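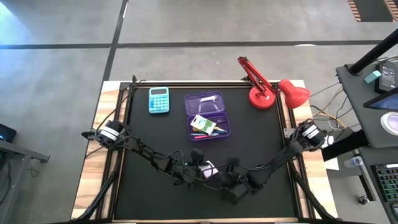 Ciralholm,2021年1月28日,星期四

首页 | 演讲 | 讲稿备注 | 归档 | 联系

老保单搬家:迁移之后怎么对账(讲者备注,没怎么整理)

开场。别念标题。直接问:在座有谁接手过别家停售的年金业务?举手。举手的人多就跳过背景,少就讲背景,一分钟够了。

背景。Duminel 把一批停售年金的保单管理交给我们。老系统 Birnov,主机上跑的,夜间批处理,字段名全是缩写。数据字典有,跟实际对不上。新平台按产品参数配置,不写死。合同里写得清楚:迁移后客户看到的每一个数都要能解释。注意这句,"能解释",没说"一样"。这句后面要回来讲。

第一张片子:范围。
抽出来单独处理的保单,1031 张。全是有过特殊处理的:中途改过受益人、部分领取、贷款没还清、失效后复效。普通保单走自动比对,今天不讲,没什么好讲的。

为什么单独抽。自动比对只看期末余额。余额对了不代表过程对。举复效那个情况:老系统复效时利息补记在复效日,新平台默认从失效日逐日补。余额凑巧差几分钱,容差一放就过去了。然后下一个周年日,红利基数就歪了。这里停一下,让人消化。有人会问容差多少,说不方便讲,合同里的。

第二张:对账怎么做。
要点:
- 先对交易流水,后对余额。顺序别反。
- 流水往回拉 36 个月。再往前的,只对年度快照。
- 差异分类由业务定,不由开发定。我们一开始是开发定的,吃了亏。
- 每条差异要有归属人。写"待查"的不算归属。

关于 36 个月多讲两句。有人主张全量回放,从出单日开始。试过。Birnov 早年的流水归档格式换过,老归档里冲正交易没有方向标志,正负要靠交易码猜。猜错一笔,后面全错,最后查出来的差异都是自己造的。所以定一个截止点,截止点的余额请 Duminel 精算那边书面确认,当起点用。书面。邮件也行,但要存到案卷里,别留在个人邮箱。

(时间到这里应该十分钟以内。超了就砍下面税务那段。)

第三张:差异长什么样。
不放数字,客户不同意放。口头讲类型。

一,四舍五入。老系统中间步骤就舍,新平台最后才舍。量最大,最没意思,但最费时间,因为每个人第一次看见都要重新查一遍。后来写了个说明贴在工单模板里,好多了。

二,日期。计息天数。老系统一年里有的产品按 360 算,有的按实际天数算,产品说明书里只写"按日计息"。条款怎么解释,得问法务。法务回得慢。提前排进计划,真的,提前排。

三,人工调整。当年的柜员在后台直接改过余额,备注栏写"按指示调整"。谁的指示,没有。这种不要自己拍板。我们的做法:翻影像件,翻不到就按老余额平移,打标记,报给 Duminel 书面接受。标记在新平台里永久保留,客服能看见。客服看不见等于没打。

四,税务。成本基础跟账户价值是两条线。部分领取时先领收益还是先领本金,不同年份出单规则不一样。新平台支持,但要靠出单日判断,而迁移时有一批的出单日被填成了转换日。发现得早,重跑了。发现得晚就是更正税表,寄信,接电话。(讲到这里语气放轻一点,上次讲得太吓人。)

插一句 Hosoda。比对工具是 Hosoda 的,买的现成的。能用。规则引擎够,报表差。别在台上抱怨太多,他们的人可能在场。需要讲的就一点:工具里规则的版本要跟差异清单一起存档。不然半年后审计来问,当时这条为什么放过,跑不出一样的结果。

第四张:演练。
正式切换前做了 3 轮演练。第一轮不看结果,只看能不能跑完。没跑完。卡在夜间批处理的窗口,老系统导出跟月末结算抢资源。改成错开。第二轮跑完了,差异清单长得没法看,就是在那时候改的分类,由业务来定。第三轮才像样,拿来当切换的基线。

演练要用真的日历。月末、年末、假期。我们定在 12 月做最后一轮,就是要碰上年结。有人反对,说年底大家都忙。忙才对,切换之后每个年底都忙。

演练时叫上客服。不是来看热闹,给他们一份迁移前后的对账单,让他们照着客户的口气来问。问出来的问题比测试用例好。比如:"为什么我的利息分成两行了?"没人想到过。新平台把保证利息和超额利息分开列,数是对的,客户看着就是被扣了一笔。最后改了对账单的排版,加一行小计。

第五张:切换当天。
- 冻结时间点要通知到代理渠道,别只通知总部。
- 在途交易单独列清单,切换后人工补录,两个人复核。
- 未兑付支票。容易忘!!支票号在老系统,兑付信息从银行回来是进新平台的,对不上就全挂账。
- 回退条件事先写死。谁有权喊停,写职位。

回退没有用上。但条件写了,会开得就短。

第六张:还没解决的。
老实讲,还有 2 类没关掉。一类是联名保单,其中一人身故但当年没登记,状态还是有效。这个跟迁移无关,迁移把它翻出来了而已。查身故资料要走另外的流程,慢。另一类是地址无效的客户,信退回来,按无人认领财产处理的期限怎么算,从老系统的退信日还是新平台的退信日?我们主张老系统的。等答复中。不要在台上讲成定论。

回到开头那句合同。"能解释"。我们理解成三件材料:差异说明、当时的规则版本、客户那边的接受记录。少一件就不关单。开发嫌麻烦,我也嫌。审计那周没加班,就这个原因。

收尾。给一张清单,让大家拍照。清单内容:
 截止点余额的书面确认
 流水先于余额
 差异归属到人
 规则版本归挡
 对账单给客服先看
 未兑付支票

问答备着:
问成本——不讲,讲人力分布:大头在业务分析,开发不是大头。
问要不要并行跑——跑了,一个完整的月结周期。再长没意义,两边都得人录。
问老系统什么时候关——只读保留,期限看监管要求和合同,别报日期。
问自动化——四舍五入那类可以自动关,人工调整那类不行,别试。
问客户投诉——有,多半是版面问题,见上面利息两行那个。

提醒自己:翻页笔带备用电池。讲慢一点。第三张别展开太多,上次在那里就把时间讲完了。讲完把备注发到网上,答应过的。

读者留言

访客:计息天数那条深有同感。我们这边条款写"按年计息",闰年的时候两个系统差一天,查了一个多礼拜。

保单运营小兵:请问人工调整打标记之后,保单转给别的受益人,标记跟着走吗?我们是跟着保单号走的,换号就丢了。

作者回复:跟合同主键走,不跟保单号。换号也在。身故给付拆成多个账户时要手工复制,这个我漏写了。

访客:"归挡"应该是归档吧。清单已存,谢谢。

路过:能不能讲讲并行期间两边录入不一致怎么处理?备注里只有一句。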